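4.2 Retrieval from narrow compartments

The second set of trials tests whether the policy can choose a grasp when the target stands inside an opening only a little wider than the hand. In the tabletop trials of Section 4.1 the arm could come at an object from almost any side. In a shelf compartment it cannot. The side wall and the top panel rule out most approach directions, and the overhead camera loses the target once the arm has moved in front of it. What is left is the wrist view, and all methods in this section use it for the last part of the approach.

We collected 600 demonstrations by teleoperation at the Polteo lab. The operator was told which item to take and was free to choose the angle and the contact points. Items were ordinary packaged groceries in two classes: rigid boxes and soft bags. We kept the two classes mixed within a compartment, as the hard cases in our earlier work came from a soft package standing against a stiff one. When the fingers close on a bag, its contents shift and the bag can lean on its neighbor. A box tends to tip as one piece.

Figure 3 gives a wrist view with one item of each class, a clear bag of individually wrapped candies and a teal box of coconut cookies. The bag stands on the left and the box slightly behind it, tilted so that its side panel and its front both face the camera. One finger overlaps the lower part of the box in the view, so a segmentation mask for the box will be missing that region. We did not remove the fingers from the input. An early version of Flerurar filled them in with a learned background, and it placed the edge of a package too far forward in many of the shelf trials.
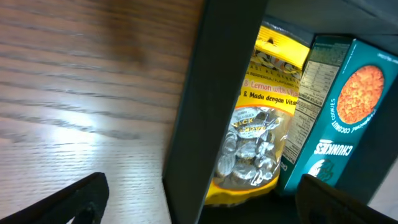

Polteo Lab, Pirell - October

Figure 3. Wrist camera view of a shelf compartment with a soft and a rigid package. Both gripper fingers are in view.

Lighting was left as it was in the room. The wooden surface next to the compartment reflects strongly in Figure 3 while the inside of the shelf stays dark, and the foil wrappers add small highlights of their own. We fixed the exposure for each session and did not adjust it between trials. Fixed exposure costs some detail in the darkest parts of the shelf, but it keeps the brightness of a package steady as the hand moves in.

Each method was run on 40 trials with layouts held out from training. A trial counted as a success if the named item was lifted clear of the compartment and the other item was still standing. Flerurar succeeded in 38 trials. The Grewal baseline, which plans from a single depth image taken before the approach, succeeded in 28. Both Flerurar failures involved a soft bag as the target: the fingers closed on the loose top of the bag and it slipped during the lift. Most of the baseline failures were contacts with the side wall.

Outcomes were scored from video by Tarun Kanaujia and again by Emília Procházka, who did not know which method was running. They disagreed on one baseline trial, where the second item leaned against the wall but did not fall. We scored it as a success.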